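**Ticket 139 - right needle driver, grip does not release on command**
Site: Skerberg training lab
Opened by: Montserrat Espinoza
Assigned: Hermenegildo Arellano, Lorkico field service
Status: open, arm locked out

**Reported**
During suturing practice the right instrument held the thread after the console handle was opened. Delay was up to 6 seconds. No fault code on the cart. Left instrument responded normally.

**Tried so far**
1. Homed both arms. Delay came back on the fourth throw.
2. Swapped the sterile adapter for a spare from Rosales. No change.
3. Moved the instrument to arm 4. The delay followed the instrument, so I am ruling out the arm motor - for now.
4. Pulled views from the suturing work. Only the first has the right jaws open. In the second, thread is wound around them.
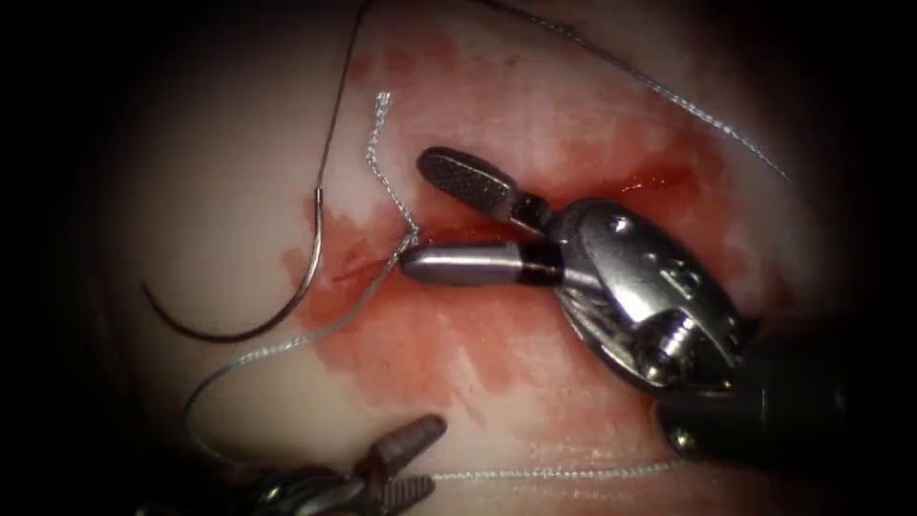
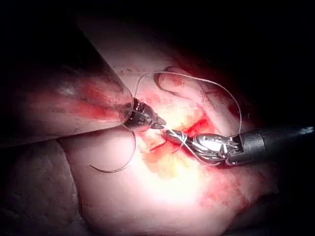
5. Checked the Tarenine log for grip torque. Commanded and measured values split at each late release. Suspect a worn cable in the wrist.

**Next**
- Replacement driver ordered, tray 6.
- Do not use the old one, including on pads. Tagged and bagged.
- Montserrat to rerun the knot drill once the new one is fitted and post the log here.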